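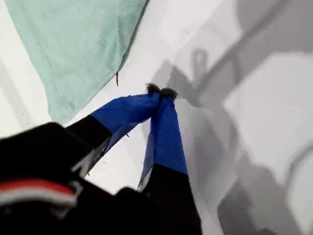

Royal blue, with soft folds and a slight sheen

Obi Lining Fabric by the Yard

I've been lining tote bags and jackets with Obi for a couple of years now, and I finally talked Nustiven into letting me stock it in the shop! It's light, it slides nicely over a sweater, and it presses flat on a low iron (use a cloth, please – I've scorched a sleeve or two). Cuts come in one continuous piece, and the minimum is 2 yards.

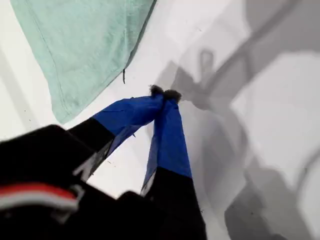 Picking a lining color is my favorite part of any jacket, and it's where people email me the most. My advice is to lay your outer fabric and your thread on something plain and look at them in daylight. A flat white surface like this one is great for it, and you can see how a little band of bright red jumps right out next to all that black. Then order a swatch before you commit, especially if you're matching an older project.

We get the next delivery from the Funivham warehouse in July, some 300 yards of it, and preorders are open. If you want a whole bolt, ask for item 429 and I'll set one aside.
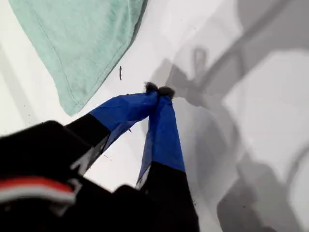
Vivid blue on smooth white

Care: cool machine wash, hang to dry. It frays a bit, so finish your seams or use the Bareck seam tape (sold separately).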